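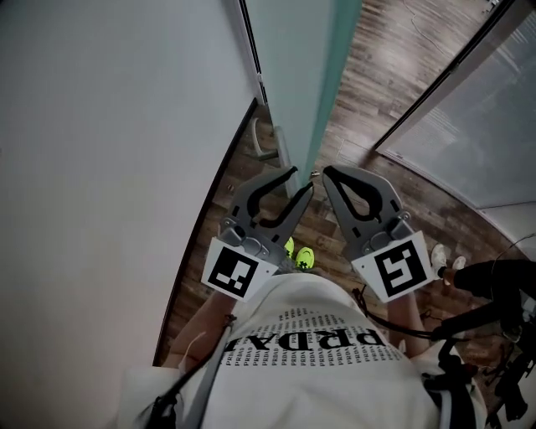
Frosted glass door and wood-grain floor

Hi, we're Orkanard! We make a small email and contacts tool for businesses that have outgrown a spreadsheet but don't want to spend a month learning something huge. If you sell candles, run a dance school or book people in for haircuts, you're who I had in mind when I wrote the first version.

I used to do the newsletters for a chain of garden stores, and every Monday-morning feeling you can imagine came from one job - copying addresses out of the order system and into the mailing system by hand. So I built a little sync script over one very long January, called it Sillar (the name stuck, I still like it), and passed it to a couple of friends with shops. They passed it on to their friends, and then I had to learn how to write invoices.

Sillar is still the heart of what we do. It keeps your contacts and your mailing lists matched up, so when someone changes their address or asks to be taken off, you only fix it once. Our second product is Graser, which sorts people into groups by what they bought, where they live or how long it's been since they opened anything. You can use either one alone, but most people end up with both.

There are 7 of us now, and 381 businesses pay for an account. The biggest has 103 people logging in, the smallest is one person and her sheep farm. We answer support email ourselves, me included, usually before 5 p.m. and sometimes in our slippers.

A couple of years ago we teamed up with Norðdahl, who build online stores, so if your shop runs on their system you can connect it from the Settings page in 2 clicks. More connections are coming - tell us which one you want and I'll add your vote to the list.

We don't sell your contacts, and you can export everything and leave whenever you like. Want to try it? The first month is free and we won't ask for a card. Or just write and say hello, I love hearing what people are sending out!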